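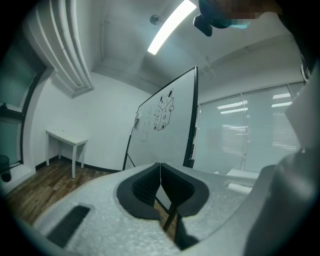
Ashby, July 23, 2021

3.2 The whiteboard as furniture

Figure 3. A whiteboard on its stand, in a shared room, with two drawings in black marker. The fainter one, to the left, has been partly erased.

Most accounts of whiteboards treat them as surfaces for thought. Our interest in this section is in what is left on them once the thinking has gone home. A board on a stand takes up floor space, gets in the way of the door, and has to be walked round by people carrying tea. It is furniture first, and it is governed by the same unwritten rules as the good chair and the shelf in the fridge.

The board in Figure 3 shows the commonest state of affairs in our material. There is no agenda on it that we can make out, no diagram of anything anyone is paid to produce. There is a box-shaped character with rounded ears like a rabbit's, small wheels or feet (the coders could not agree, and one of them grew quite heated) and a few handwritten Chinese characters on its front. Beside it is the paler outline of a similar figure. We coded the sharper drawing as "kept" and its neighbour as "ghost", the term we use for any drawing that has been partly wiped but can still be read.

Ghosts matter more than we expected. Our first coding scheme had only two states, "present" and "erased", and it lasted until the second afternoon. People wipe a board the way they wipe a kitchen worktop when visitors are already on the stairs. The middle goes, the edges stay, and anything with a face is given a wide berth. Across the 1,810 drawings logged at the Diment and Garura sites, those with ears, eyes or a name were left standing far longer than plain diagrams, whatever their merits. A careful flow chart at Diment survived one lunch hour. A potato in a hat saw out three office managers.

We asked people why. The replies were vague and slightly guilty. Several said they had assumed the drawing belonged to somebody. Others said that they would have rubbed it out but had not wanted to be the one who did. A respondent at Garura explained that the board was "full", pointed to a small cat in one corner, and went back to writing on the back of an envelope. We have called this behaviour deference to the doodle, over the objections of the second author, who felt it sounded like a pub.

The position of a drawing also plays a part. Boards on stands get turned, tilted and shunted towards the wall whenever a table is wanted, so that the writing side ends up facing wherever there was room. A drawing that can only be read from one side of the room is seldom added to and seldom cleaned off. At Diment the board behind the coat rack had kept the same sketch of a teapot since the previous October. Staff who sat with their backs to it did not know it was there, and two of them asked us whether we had drawn it.

Cleaning products made less difference than their makers might hope. Each site was given a bottle of Zellura spray and a fresh cloth at the start of the study. At the end of it more than 200 drawings were still on the boards and the cloths were clean. One bottle had been used on a bicycle.

Tegan Donnelly, who recoded the whole set without sight of our notes, disagreed with us mainly about ghosts. She would count a drawing as gone once its outline had a gap wider than a marker tip. We would keep it so long as a stranger could say what it was meant to be. On her rule the number of ghosts falls sharply, and several well-loved animals are lost. We report both versions in the tables and have used ours in the text. Section 3.3 turns to the pens, most of which were dry.

Last updated: version 2, corrected captions

Contact the authors | © The authors | Back to top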